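Frequently Asked Questions
The Marnik hand-held gripper build
Last updated 23/03/2022

What is a Marnik, exactly?
A two-fingered gripper you work by hand, built on a round table at home by people who should have been sanding a door. Two fingers, a handful of pivot pins, rubber pads, and a trigger that has been redesigned more often than anything else in this house.

Do I need a workshop?
No. You need a table and a towel. The towel stops small parts from rolling onto the floor, where they join the others. Parneck, the shared shop across town, has proper benches and good light, and also a waiting list, so most of our fitting and testing happens at home next to the kettle.

What do you test it on?
Sticks, mostly. A thin stick is a mean test, as any slop in the linkage shows up at the tips long before you would notice it on a mug. Cups and kitchen utensils come next. Eggs are on the list and will stay on the list.

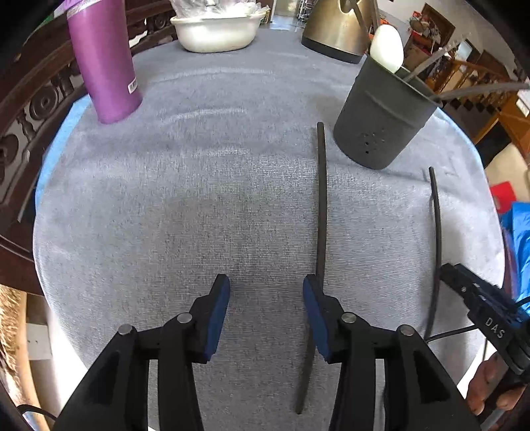
Start with something light and get the pads to meet squarely before you try anything with weight to it. If one finger arrives early, loosen both inner pins a quarter turn, close the jaws by hand, and tighten again. Then do it once more, because the first time never holds.

Which pads should I buy?
Soft rubber, glued flat. Foam works for an afternoon. We have a drawer of foam.

How long do the pivots last?
Our first set got sloppy at 1000 closes. The Womberg bushings went past 3000 and we stopped out of boredom. If you drill your own holes, ream them. We didn't, and that is where the 1000 comes from.

Can I print the arms on a cheap printer?
Yes. Print them flat, with the triangular cutouts left in. Filling them makes the arms heavier and the print slower, and several people have written to us proudly about having done it.

Where does the cable go?
Away from the linkage. Leave a loop long enough to reach across the table and tie it down at the handle. A tight cable will pull the jaws off line, and you will spend an evening blaming the pins.
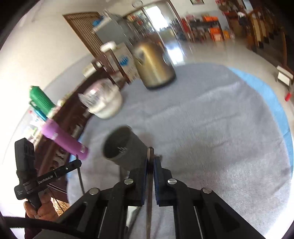
Page 2 of 3

Can two people work at the same table?
Yes, if they agree on elbows first. Clear the middle, push the tall things to the far side, and say out loud when you are about to reach.

Does it have a motor?
Not yet. The Mangubat version will, according to the Mangubat version's to-do list, which has 26 items on it. The motor is item 26.

Why does mine squeak?
Dry pins. One drop of light oil on each, then wipe the pads, since you will have gotten oil on the pads.

Can I buy a finished one?
No. We can barely keep our own in one piece. The drawings are on the downloads page.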